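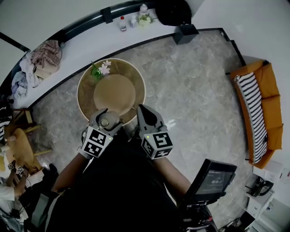 Curved counter people, how do you keep yours clear?

Last updated: 10 December 2024

souad_m
Finally moved in and I am in love with the long white counter! It bends around the room and I want to wipe it down in one sweep every night. Trouble is it collects everything. Folded clothes at one end, spray bottle, a little jar, my bag. Where does it all go??

zliao13
Get a big round tray! Best thing I did all year. All the small bottles live on it, you lift the whole lot, wipe, put it back. Takes me 2 minutes.

Gasivow
Hmm, I disagree. A tray on a counter turns into a junk tray. Mine had 13 pens on it by February. Clothes go upstairs the minute they're folded and bottles go in a cabinet, door shut.

souad_m
But I like the white flowers out! Those are staying.

Gasivow
Flowers, fine. Spray bottle, no.

zliao13
Flowers look great on a tray, just saying. And throw the blanket over the sofa, a striped one on orange is so cheerful.

souad_m
OK, tray for a week, and if it fills up with pens Gasivow wins. Clothes are going up tonight.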